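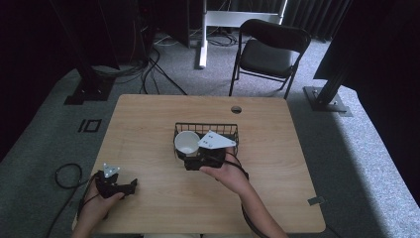 How does a robot learn to pick things up?

Think about the last time you picked up a cup. You probably didn't think about it at all! Your eyes found the cup, your brain worked out where it was, and your fingers knew how hard to squeeze. A robot has to be taught every bit of that, and the teaching is done with software - the instructions that run inside a computer.

One way to teach it is to show it. Xiaoqing Zou, who writes software for a project called Doltano, does the job by hand while holding a pair of grippers, one for each hand. A computer keeps a record of where the grippers go and when they open and close. One go at a job is called a demonstration, and for her cup lesson she saved 124 of them (her arms were rather tired by the end, as you can imagine).

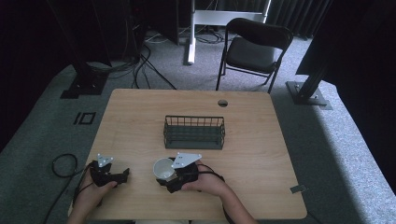

A paper cup in the right gripper, with the basket behind it.

Next comes the part called training. The software looks through all the demonstrations and tries to guess the next move, over and over again, and each time it guesses badly it changes itself a tiny bit. It's a lot like learning to catch a ball, only with much more arithmetic.

After that there's planning. Suppose the cup is on one side of the basket and the robot's arm is on the other. The planning software has to choose a path that goes over the rim without a bump!

Try it yourself: put on 2 thick oven gloves and move a paper cup into a box. Can you do it without squashing the cup?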